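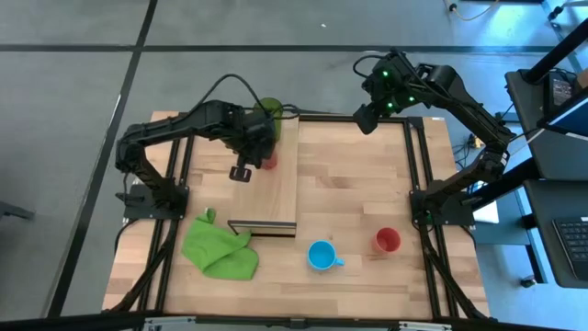 Joined wood top, gray floor, pinkish-red cup on the box

Thread: Is "solid wood" butcher block worth the money?

bollinberg_dad
Getting a quote for a kitchen top from Azar. They want 314 a panel and swear it never needs more than one coat of oil. Mine would be joined strips like that one. Anybody buying this?

Marnie_K
No. I oiled mine in June and it was thirsty again by the end of summer. "One coat" is sales talk. Ask them to put it in writing and watch what happens.

sawdust62
Depends on the oil. Hardwax, 2 coats, sand to 160 first. Mine has gone six years.

Marnie_K
Six years with kids and a kettle? Or six years in a guest room?
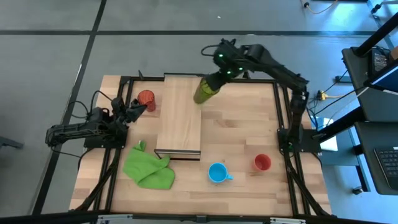

sawdust62
Kids, kettle, one dog. I wipe up spills, that's the whole routine. People blame the wood when they leave a puddle by the sink all night.

Hadi Boutros
I fit these for a living, over in Cloltberg, and I'd side with Marnie. The sink cutout is where they go black, puddle or no puddle. Seal the end grain or don't bother. Also "solid" on a label tells you nothing about how well the strips are glued.

bollinberg_dad
Azar guy says the glue is waterproof.

Hadi Boutros
Which glue? If he can't name it he doesn't know.
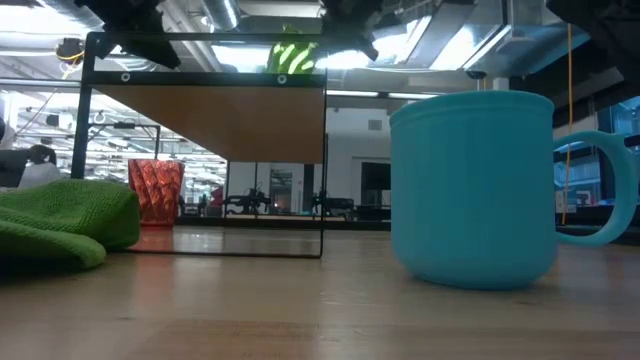
Marnie_K
And hot mugs. Every wood top I've seen has rings, whatever the brochure says.

sawdust62
Rings sand out in ten minutes. Try that with laminate.

Marnie_K
I don't get rings on laminate.

bollinberg_dad
OK, asking Bonora for a second quote. Will post it when I get it.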